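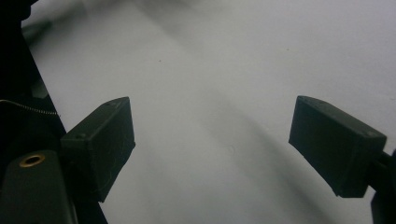

Llevo semanas dándole vueltas a por qué nos empeñamos en tener las cosas impecables. Mi tía guardó 39 años una vajilla buena y la estrenamos el día que vaciamos su casa (¡qué pena de sopa!). A mí me gustan los objetos con rasguños, como los de esa pieza negra de la izquierda, que tiene la cara de arriba llena de rozaduras finitas. Eso es uso, y el uso me cae bien.

Mi amiga Vilja Mustonen opina lo contrario y lo discutimos cada vez que nos vemos. Ella le pone funda al sofá, funda al mando y, si la dejas, funda a la funda. Dice que cuidar es respetar lo que costó ganar. Vale, algo de razón tiene, que su bicicleta lleva dos mudanzas y brilla más que la mía recién comprada. 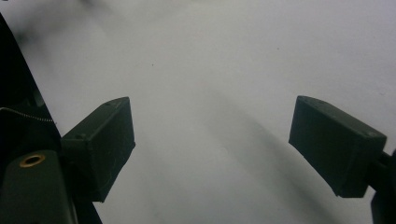

Pero luego no la saca si llueve, ni si hay barro, ni en agosto por el polvo. ¿Y entonces para qué la quiere? Yo pagué 110 euros por una cazadora de segunda mano con el codo gastado y me la he puesto hasta para pintar el pasillo. Me da una alegría tremenda no tener que pensar en ella.

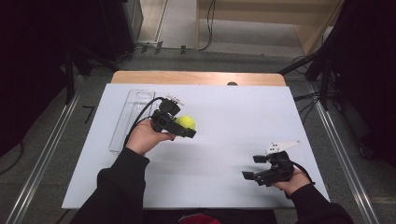

Con los juguetes nos pasa igual, y ahí sí que me enfado. Conozco a un señor que tiene cochecitos en su caja desde el año 2000 y no deja que sus nietos los toquen. Una pelota de tenis como esa, amarilla verdosa y bien chillona, está pidiendo que alguien la bote contra una pared hasta que se quede calva. Que se pierda debajo de un coche, que la muerda el perro del vecino, ya compraremos otra. Vilja me ha prometido que el próximo domingo saca la bici, caiga lo que caiga. Yo llevo la cazadora.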